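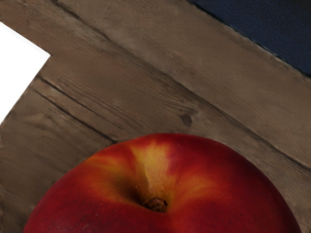
Red and yellow fruit against weathered planks.

Tuesday at the Dervishi refinery, Irnambridge

I have owned gold coins for years and never seen any poured, so the open day at Dervishi was a treat! We started at 10 in the melt shop, where old jewelry and scrap from the Visham dealers goes into the furnace. The pour takes seconds and the whole group went quiet for it.

Then the assay room (my favorite), where they let us watch a sample being weighed, and the vault corridor, with 391 bars on the day's list. A 1,000 gram bar is so much smaller than you expect, and so heavy!

I asked about premiums on small bars. Fabrication costs, mostly, plus shipping to Potel. Next open day is in June, 2 tours, booking at the gate office.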